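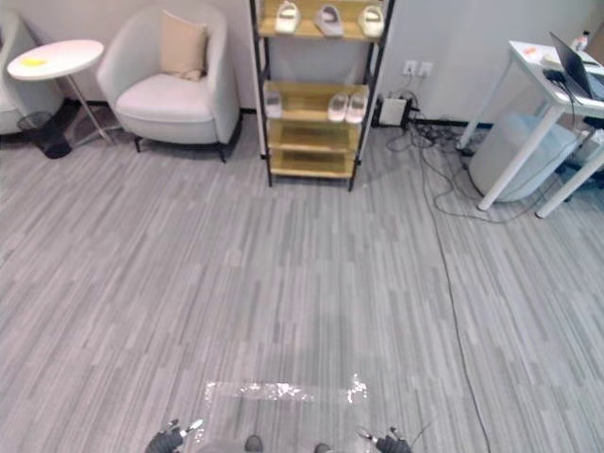

Trucos de taller para montar un musical de aficionados (utilería, vestuario y lo que se rompe)

Archivado en: Trucos y apaños > Teatro y escenario
1 de agosto, por Giuliana Mamani

Escribo esto deprisa, entre ensayo y ensayo, que luego me lo pedís todos por mensaje y contesto lo mismo veinte veces. Son apaños de taller para función pequeña. Musical, zarzuela, lo que sea con gente que canta y se mueve mucho. Para un monólogo os sobra la mitad.

PINTURA DE DECORADOS

Pintura plástica mate, siempre. El satinado brilla con los focos y desde la fila de atrás parece una cocina. Si ya la habéis comprado satinada, una mano muy aguada de cola blanca con un puñado de talco. Probad antes en un retal.

Para madera vieja: base marrón medio, dejar secar, luego brocha casi seca con ocre, arrastrando siempre en la misma dirección. Brocha barata, de las que pierden pelo. Las buenas lo dejan demasiado limpio.

Ladrillo: esponja de fregar cortada a tamaño, tres tonos en el mismo plato sin mezclar del todo. No lavar la esponja entre ladrillo y ladrillo. Las juntas al final, con gris, a mano alzada. Con regla queda a papel pintado.

Los bastidores de lona se comban si pintáis solo una cara. Pulverizad agua por detrás mientras la pintura de delante está fresca. Se tensa al secar. En invierno tarda una eternidad, en enero tuvimos uno de la función de Temetti dos días apoyado contra el radiador y aun asi salió torcido.

Botes a medias: film de cocina sobre la boca, tapa encima, golpe de maza de goma y boca abajo. Apuntad en la tapa para qué escena era.

VESTUARIO

Costuras de la sisa: coser doble. Es lo que revienta en cuanto hay coreografía con brazos arriba. Y un rombo de tela en la axila si la prenda es estrecha, la tela del mismo color y nadie lo ve.

Cambios rápidos: velcro no, suena en medio de la balada. Corchetes grandes, o imanes cosidos entre dos capas. Botones de adorno por fuera, ya cosidos y cerrados de mentira.

Manchas de maquillaje en cuellos. Jabón de platos sin diluir, frotar con cepillo de dientes, veinte minutos, agua fría. Si es base grasa, primero talco y sacudir. Agua caliente jamás, se fija.

Olor a sudor en trajes que no se pueden lavar: vodka barato y agua a partes iguales en pulverizador, por dentro, en las axilas y la espalda. Colgar al aire. Probar en un dobladillo, que a alguna viscosa le deja cerco. Youssra El Sherbiny usa vinagre blanco y le va bien, pero a mí el camerino me huele a ensalada.

Zapatos que resbalan: lija gruesa en la suela, en cruz. O goma adhesiva de zapatero, mejor. La laca en la suela dura media canción. Zapatos que hacen ruido y no deben: fieltro fino, pero SOLO si el suelo no es encerado.

Bajos de emergencia: cinta de doble cara de moda aguanta un acto. Grapas si no hay más remedio, con las puntas hacia fuera para no rajar medias.

UTILERÍA

Comida en escena. Lo que se come de verdad tiene que tragarse en dos segundos, que luego hay que cantar. Plátano, pan de molde sin corteza, gelatina. Nada de galletas. Nada de leche antes de un solo, que deja flema (esto lo discute la gente, yo solo digo lo que me piden los cantantes).

Vino tinto: mosto rebajado, o té negro con una gota de colorante rojo. El mosto mancha, ojo con los trajes claros. Whisky es té flojo. Champán, ginger ale recién abierta.

Cartas y periódicos viejos: café frio con brocha, horno a 100 grados con la puerta entreabierta, vigilando. Se rizan solos. Haced 4 copias de cada carta si alguien la rompe en escena, se pierde una siempre.

Maletas vacías se nota que van vacías. Una toalla mojada no, que hace moho, me ha pasado. Un saquito de arroz atado al fondo.

Flores de tela: vapor de la plancha por debajo y se abren otra vez. El polvo sale metiéndolas en una bolsa con sal gorda y agitando.

Marcad la mesa de utilería con cinta de carrocero, un recuadro por objeto y el nombre dentro. Antes de subir telón se mira la mesa, si hay cosa en su recuadro, bien. Esto lo copié de Hauwa Igwe cuando hizo el taller de Hindbridge y no he vuelto a buscar una pistola de juguete a oscuras.

SUELO Y MARCAS

Cinta de marcas: de tela, no de plástico. Se quita tirando despacio y en ángulo bajo. Si deja pegamento, aceite de girasol con un trapo, esperar un poco, luego jabón. Y secar bien, bien, que hay gente bailando encima.

Un color por acto. Y lo apuntáis en el libreto de regiduría, que luego nadie se acuerda de si el azul era el segundo.

Chirridos de tarima: talco entre las tablas, barrer hacia dentro con brocha. Bisagras de puertas de decorado, vela frotada. El aceite gotea y ensucia la lona.

Ruedas de los carros: quitad pelos e hilos con un descosedor antes de cada función. Si frena mal, cuña de madera con goma pegada debajo y un cordel para tirar de ella desde bastidores.

MICRÓFONOS Y SUDOR

Petaca dentro de un preservativo sin lubricar, de toda la vida. Cable pegado a la nuca con esparadrapo de farmacia, dejando un poco de holgura para que pueda girar la cabeza. Limpiar piel antes con alcohol o no pega nada.

Pilas nuevas en cada función, las usadas a una caja para ensayos. Taha Bouzid las marca con rotulador, una raya por uso. Buena idea.

GUARDAR TODO DESPUÉS

Lavar antes de guardar, nunca "ya lo haremos". Cajas con lista pegada por fuera y otra dentro. Sombreros rellenos de papel de seda, boca arriba. Pelucas peinadas y con redecilla. Telas oscuras aparte de las claras. Lavanda o cedro para la polilla.

Los telones no se doblan, se enrollan en tubo de cartón, pintura hacia fuera. Los tubos los piden en tiendas de moqueta y los suelen regalar, serán aproximadamente 3 metros, lo que sobre se corta con serrucho.

Me dejo las pelucas rizadas y la nieve falsa. Lo de la nieve lo lleva Wael Bennani, le pregunto y lo añado aqui debajo cuando me conteste.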